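Small apartment building loan – is yield maintenance normal, and can I get out of it?
Posted in Financing & Mortgages by hitstead_owner

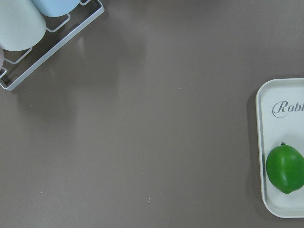 White wire rack on a gray-brown tabletop.

I own a 12-unit building in Hitstead and I'm refinancing with Traleck, a lender my broker has used before. The term sheet came Friday. It is a ten-year fixed loan, and it has yield maintenance for nearly the whole term, with an open window only in the last few months. My current bank loan has a simple step-down penalty. I may want to sell in year five or six. Is this normal for a loan this size, and is there any point in asking for something else? The rate is fine and the proceeds are enough to pay off the bank and redo the roof.

Henríquez
Yes, it's normal on long fixed-rate loans. Yield maintenance pays the lender for the interest it loses if you pay off early, so the cost depends on where Treasury rates are on the day you pay. If rates have gone up since closing, it can drop to the minimum, often one percent of the balance. If they have gone down, it can be very large.

You can ask for a step-down. Many lenders will quote one, but the rate will usually be a little higher. Get both quotes in writing with the same loan amount and the same term, then work out the penalty in year five under each.

Also read the assumption section. If your buyer can take over the loan with lender approval and a fee, you may not have to prepay at all – but the buyer has to qualify and has to want your rate. Check whether the fee is a percentage and who pays the legal costs.

traleck2603
they are all like that, just sign it

Flostden
I wouldn't just sign it. I had a loan with yield maintenance and sold in the sixth year, and the payoff was a good deal more than I had planned on. The formula was in the note and I hadn't run it. Ask the lender for a sample calculation before you pay the application deposit. If you really think you'll sell by year six, ask for a seven-year term too. My broker didn't bring that up until I asked.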